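Kustano Room - Progress Report to the Meredith Fund

The grant of $4000 was for making one room usable for table activities with small food and drink items: jars, cups, plates, lids. We can report that the room is furnished and in use. The large white table is in the centre, and the smaller one with the checkered tablecloth stands at the far side, so there is space to walk between them. 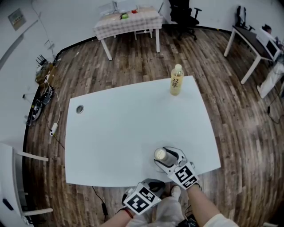
By Iolo Hopkin, Stustden
Mar 16, 2020

Work on the room was finished in February. We kept the wood-plank floor, which saved us $400 from the flooring line. With your agreement we would like to move this sum to tableware. The large table came from Drostar and has a cable hole in the top at one side. I was doubtful about this at first, but it does not disturb the work.

Up to now we have held 22 sessions at the large table. The programme is simple - a container with a lid, a glass cup, a plate, and a bottle of drink kept within reach toward the back. We learned that the plate should stay near the front edge of the table. When it was placed in the middle, people had to lean too much and their sleeves touched the food.
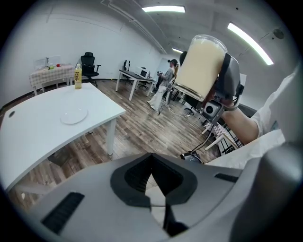

Gwen asked if we could use jars with a wider mouth next time, as the contents are slow to come out and much of them remain on the glass. She would also like a damp cloth on the table from the beginning, and I have added both to the shopping list.

Three points are still open. The desk with the dark top needs a longer lead before we can turn it to the wall. The tablecloth on the small table should be washed more often than we planned, and we have only one. Finally, we have no good place for used cups, so they stay on the large table until the end of the session.

The cups themselves were a good purchase. They are clear, so the level of the drink is easy to see from the side, and in the 22 sessions we broke only 3 of them.

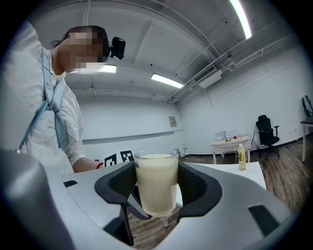 Clear cup with a pale, milky drink, large table, Kustano Room.

For the next period we ask for no additional money, only your decision on the $400. If you agree, I will order the jars and a second tablecloth, and send you the receipts with the next report.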